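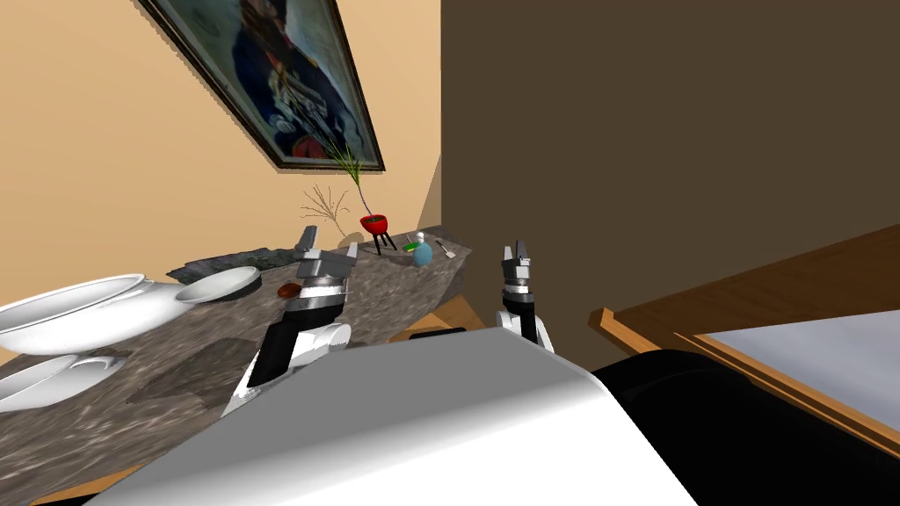

Kirsty Rakena wrote to ask us why granite is speckled when slate is all one colour.

The answer starts deep under the ground. Granite begins as magma, a very hot melted rock. Sometimes magma comes up out of a volcano and cools quickly. The magma that makes granite stays trapped below the surface, with thick layers of rock on top of it like a blanket, and it cools very slowly. It can take thousands of years, or much longer.

As it cools, tiny crystals start to grow. Slow cooling gives them time to get big enough for you to see. Each kind of crystal is called a mineral. In granite you will mostly find these:

Quartz: grey or clear, and a bit like glass.
Feldspar: white, cream or pink.
Mica: black, brown or silvery. It comes in thin flakes that glitter.

The crystals lock together as they grow, which makes granite very hard. People use it for kitchen worktops, kerbs, steps and statues.

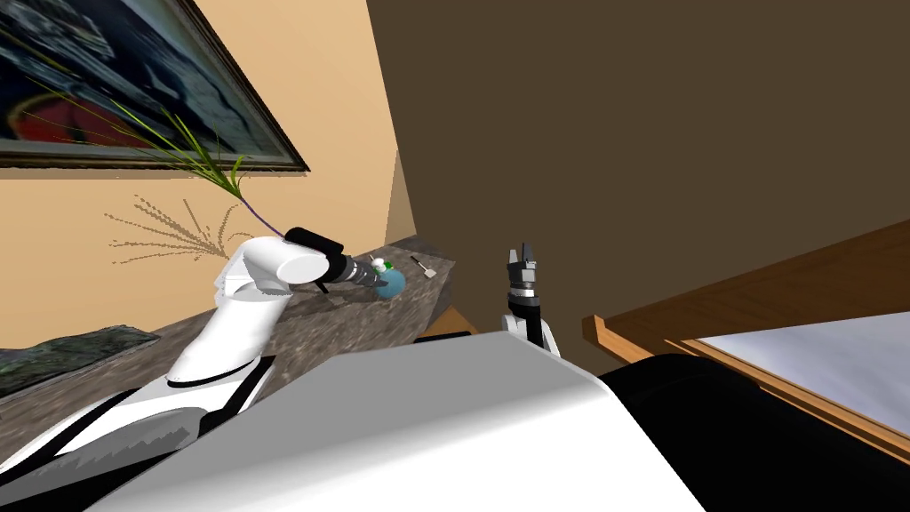 Emília Kollár says her worktop at home is sold as granite but has no crystals in it at all, and she would like to know what it is.

It may be a different rock. Shops often use the word "granite" for any hard stone that can be polished. Some black "granite" is really gabbro, which also cools slowly underground but is made of darker minerals. Some worktops are not cut from rock at all. They are made in a factory from crushed stone and glue.

Slate is different again. It started as mud, which was buried and turned into a soft rock called shale. Later it was squeezed and heated until it became slate. Its grains are far too small to see, so it looks like one plain colour, and it splits into flat sheets. That makes it good for roofs.

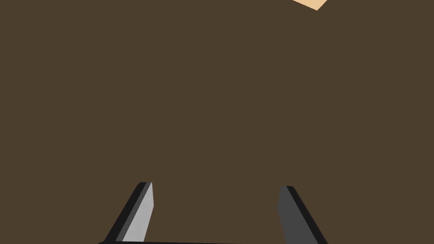

Does brown rock always have iron in it? asks Kazimír Charvát.

Often, but not always. When iron in a rock meets water and air, it rusts, just as an old nail does, and the rock goes brown, orange or red. Other things can turn rock brown too, such as bits of dead plants in the mud it was made from.

Try it yourself

Find a clean stone and look at it through a magnifying glass. Wet one side of it, as the colours show up better. Write down how many colours you can see and whether any part glitters. Please do not hit stones with a hammer, because sharp chips can fly into your eyes.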